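# Plastic cups and the case for a dull cupboard

Speaker notes, Nelelwood home evening, June 25, 2024

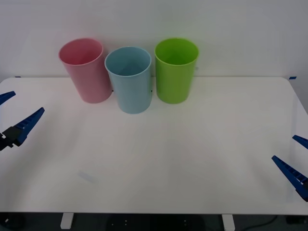 Right, start slowly, people will still be finding chairs. Say hello, say I've been asked to talk for 20 minutes and that I can talk about cups for far longer than that (pause, someone always groans).

Open with the question: who has a cupboard at home where the plastic cups fall out when you open the door? Hands up. Mine did, for years! I had picnic ones, party ones, a couple from the Merero fair that had gone cloudy, and I kept every single one in case we had visitors. We've never had that many visitors.

**The big clear-out**

- Tell the Zamora holiday story, but keep it short this time. Rented flat, hardly any cups, and we managed all week perfectly well.
- Came home, emptied the cupboard on to the kitchen floor. 60 cups. Let that one sink in.
- Kept one shape only, in different colours. Same shape means they stack, and a stack takes up the room of one cup and a bit.

**Colours**

I love this part, so watch the clock. Pink, light blue, green: everyone picks a colour and sticks to it for the day. You stop getting a fresh cup every time you fancy a drink of water, and the washing-up shrinks like you wouldn't believe. Pale colours do show tea stains – bicarb and a soft cloth, leave it a while, rinse.

Wider at the top than the bottom is what you want. Straight-sided ones jam together and then you're running the hot tap over them and swearing.

**Storing them**

- Dry them properly before stacking. I stand mine apart on the side overnight.
- Low shelf if you've got little ones, so they can help themselves.
- Mention the Jasuvitz shelf riser, I bought 2 and only needed one. Happy to pass the other on after the talk.

Questions next. Someone will ask about lids. I gave up on lids in July last year and I'm much happier, but do ask the room what they do with theirs.

Tea's at the back, please bring your cups up to the hatch when you've finished.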